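wk 4 notes - tolerances and fits (intro to product design, Andrade section)

Reader is Camlow ch. 4, skim the history part, do not skip the tables. Sketchbooks out. We start from the usual point: two parts that go together need a gap, and somebody has to decide how big.

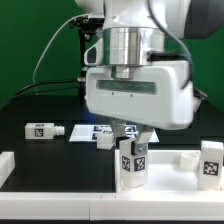
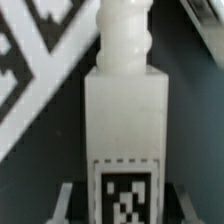
White parts, plain light.
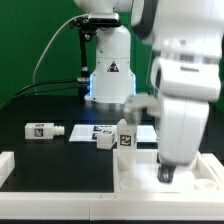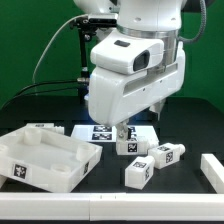
## Words you need

- **nominal size** - the number on the drawing. 50 mm means 50 mm on paper, never in real life
- **tolerance** - how far off you are allowed to be, total
- **clearance** - hole bigger than the peg, always
- **interference** - peg bigger than the hole, you push or heat it in
- **transition** - could go either way, depends which two parts you grab. Avoid unless you know why

Common mistake from last year: people write the tolerance on the peg and forget the hole. Both! The fit is the *pair*.

## Worst case

Biggest peg, smallest hole. Then smallest peg, biggest hole. Do both, write both down.

Peg 42.0 plus or minus 0.1, hole 42.3 plus or minus 0.1:

- tightest: 42.2 - 42.1 = 0.1 gap
- loosest: 42.4 - 41.9 = 0.5 gap

Is 0.5 ok? Depends. For a box lid, fine. For a drawer runner it will rattle and the customer will hate it. Ask what the part is *for* before you ask what the machine can do.

## Stack-up

Four spacers in a row, each plus or minus 0.1, total is plus or minus 0.4. Errors add. Everyone forgets this and then the shelf doesnt fit the wall.

Ways out:

1. dimension from one edge, not end to end (draw this in your book)
2. leave one part loose on purpose, let it take up the slack
3. tighter tolerance - last resort, costs money

The Lirkik shelf case (handout 2) is all about no. 2. Georges Farah's drawing has the slot on the back panel, look at how long he made it. Compare with the Zulu version where every hole is round. Which one would you want to assemble at 11 pm?

## Plastic vs metal

Plastic shrinks as it cools, so the mold is cut oversize. Thick areas shrink more than thin ones = sink marks, bowed sides. Wood moves across the grain with the seasons. Metal moves with heat, less than you think over short lenghts, more than you think over a long rail.

Draft angle: sides of a molded part lean a little so it comes out. So "the width" is different at top and bottom. Say on the drawing which one you mean.

## For next time

- problems 1 to 4, show worst case both ways
- measure a lid and its jar at home, three places each, bring the numbers even if they look wierd
- Ingegerd Kvam has the spare calipers, sign for them

Quiz covers fits and stack-up only, no draft.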